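4.3 Adding a music video to the Plukmont player

The player accepts video singles from the Cemar library and from a local drive. Files must carry a release tag before they appear in the artist list.

1. Open Library and select Add Video.
2. Choose the source. For a local drive, wait until the drive name turns green.
3. Select the file and press Import. A four-minute clip takes around 60 seconds.
4. Enter the artist, song title and album exactly as printed on the release sheet. The title field holds 201 characters.
5. Under Type, select Official, Lyric or Live. This setting controls where the clip appears on the artist page.
6. Press Save.

Note: Clips marked Live are left out of the singles chart view. To include them, turn on Show All in section 4.5.

Caution: Do not import the same clip from both sources. The player treats the copies as separate releases and splits the play count between them.

4.4 Setting the clip order

1. Open the artist page and select Arrange.
2. Drag each clip to its place, or select By Album to sort automatically.
3. Press Lock Order. Unlocked lists return to the default order after a restart.

An artist page holds up to 1,000 clips. Tsuji remote controls show only the first 3 on the home screen – use the Woditz menu to reach the rest.
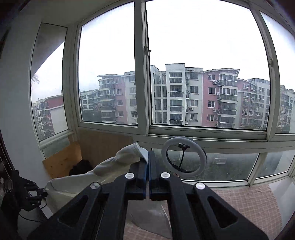 Fig. 4-3. Gripper with jaws together, white cloth bag behind.

Note: If a clip plays without sound, check the audio track under Details before importing it again.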